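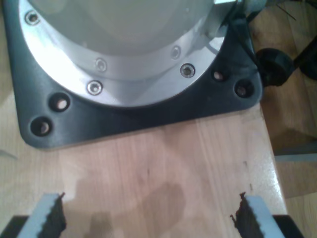
How to budget for a tabletop robot arm

Start with the table. Measure the top before you ask for quotes, and leave space around the mounting plate so you can get at its bolt holes.

Next, list what the arm's price leaves out. Our Stistel quote was 2279 dollars for the arm and controller. Gripper, mounting hardware and cables came to another 800.
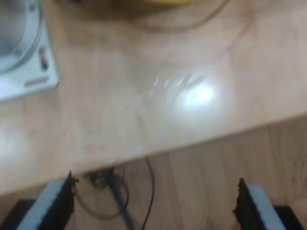 Open gripper at the table edge, with cables hanging below.

Plan the cables early. Measure from the base to the controller along the path the cable will take, then add slack. Cable clips and sleeving cost us 38 dollars — a small line, but put it in.

Price spare finger pads now. Order 2 sets with the gripper and you pay shipping once.

Last, ask for lead times in writing. Prasar quoted us for March and Jin would not give a month.

Budget sheet by Zlatko Dumitrescu, Stendunport workshop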